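The long way to a full box

At Sastau, a small lab in the Orozco building, the robot learns packing from people. A person holds one gripper in each hand and does the task on a table. The movements are recorded, and later a program called Flivutard tries to repeat them with two arms.

Tonantzin Becerra started the project with 50 recordings. "It was not enough," she says. "The arms were very sure of themselves and very wrong." Now she has 271, and her goal is 1000 before August.

Soft packages are the difficult part. A pouch changes its shape when you press it, so the same grip does not give the same result each time.

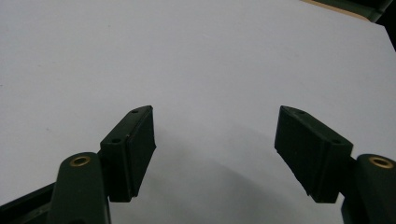
The gripper fingers, wide open, over the white surface.

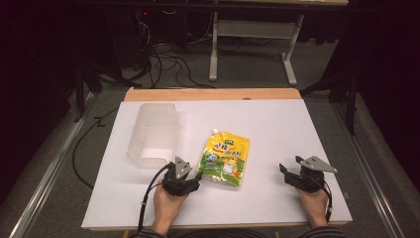 What the 12 new pouches changed

In the first tests every recording used the same pouch. Becerra then added 12 others, of different sizes, and kept the total number of recordings equal. The program trained on the mixed set made fewer mistakes with pouches it had never met. It was also slower, and she does not know why yet.

Her colleagues at Bedard will repeat the test with their own arms.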